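Why Does Soap Work?
3 min read

Hi again! Last time I told you why ice floats, and a reader named Arturo Ferri wrote in to ask why plain water won't wash butter off his hands. Great question, Arturo!

Water and grease don't mix. Pour a little oil into a glass of water and stir like crazy. It floats right back up, doesn't it?

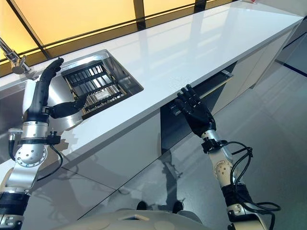

Soap is made of teeny tiny bits called molecules, and each one has two ends. One end loves water. The other end can't stand water, but it loves grease (weird, I know).

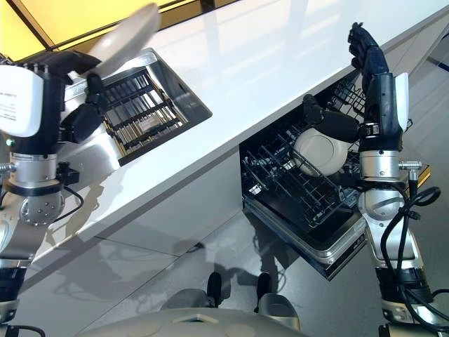

A white plate held over the sink.

So the grease-loving ends all poke into a blob of butter, and the water-loving ends stick out like spikes on a hedgehog. Rinse, and off goes the whole blob!
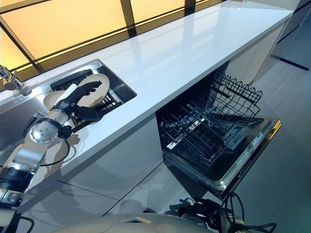
Grease is sneaky about shape, too. It spreads out thin on anything flat. Think of two beige plates in a sink, one leaning at an angle: rinse water slides down the tilted one and carries the soapy blobs with it. Try it tonight with yours.

17 comments | 68 shares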